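Nendcombe Robot Floor: Frequently Asked Questions on Working Rules

Last revised January 28, 2022

These answers cover the questions we get most from operators and visiting teams. The full rules are in the Floor Handbook. If an answer on this page and the handbook disagree, follow the handbook and tell Joscha Ackermann so the page can be fixed.

General

Who do the rules apply to?
Anyone who enters the robot floor while a robot has power. That includes cleaning staff, guests and people who are only there to watch. Teams from Skomum follow the same rules as our own staff during joint runs.

Do I need training before I can run a two-arm robot?
Yes. You need the two-arm course and 24 hours of supervised running time, signed off in the log. Time spent on single-arm robots at another site doesn't count toward this.

How long is my sign-off good for?
Until the end of the following October. If you haven't run a robot for seven weeks or more, ask for a short check run before you go back on the schedule.

Are these rules the same as the safety standards?
No. They are house rules. The risk assessment for each robot lists the published standards that apply to it, and a copy is kept in the binder at the sign-in desk. House rules may be stricter than a standard. They may never be looser.

Before a run

What do I check first?
Press the emergency stop and confirm that the arms lose drive power. Reset it, then move each arm slowly through its range with the grippers empty. Write the result in the log before you load a task. A check done by the last operator doesn't cover your run.

Can I skip the check if the robot was only paused?
Only if you were the operator when it was paused and you stayed on the floor the whole time. Otherwise do it again.

What counts as a fault on a gripper?
Loose fingers, worn or missing tips, a finger that doesn't open fully, or a cable that pulls tight when the wrist turns. Tag the robot and use another one. Don't tape a cable out of the way and carry on. Cable routing is changed by the maintenance group only.

Who approves a new task?
The floor lead. Send in the task sheet with a list of the objects, where each one starts, and how the run ends. Number 164 is the sheet for household waste tasks and can be copied as a starting point.

Room setup

How are the home-style areas supposed to look?
Like a lived-in room, within limits. Furniture, clothing and blankets may stay where the task sheet puts them. Anything not on the sheet should be moved before the run starts.

What are the rules for wastebasket tasks?
Fit the bag before the arms are powered and fold it over the rim. Stand the bin on the floor within reach of both grippers. Use clean, dry filler. Glass, food, batteries and sharp items are not allowed, even for a single try.

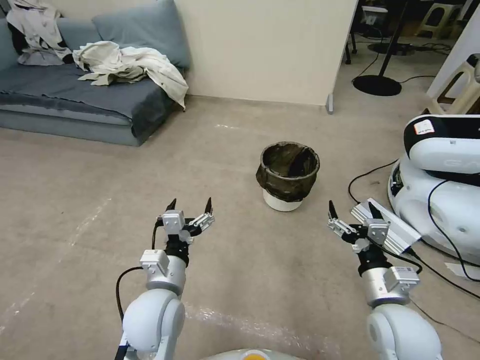 Cables, packing material and other robots

Can cables lie on the floor?
Outside the travel path, yes. A cable that crosses the path has to be rerouted or put under a cover before the base moves. If the base is locked for the task, note the cable in the log.

What about bubble wrap and paper?
Pick them up before the base drives. Thin plastic can get caught in a wheel, and it slides underfoot.

May two robots share one area?
Yes, if each has its own operator and its own emergency stop within reach. A parked robot must have its arms folded and drive power off. Treat it as an obstacle and include it in the layout on your task sheet.

After a run

What do I write down?
Start and end time, the task sheet number, every stop and the cause if you know it. Contact with furniture, another robot or a person is always logged, including light contact with no damage.

How long are logs kept?
Seven years. Paper logs are scanned into Wunderlich, our records system, at the end of each month.

Where do I report a near miss?
Use the Narkorano form on the floor tablet before you leave for the day. You can leave your name off. Reports go to Joscha Ackermann and the floor lead, and a reply is posted at the sign-in desk.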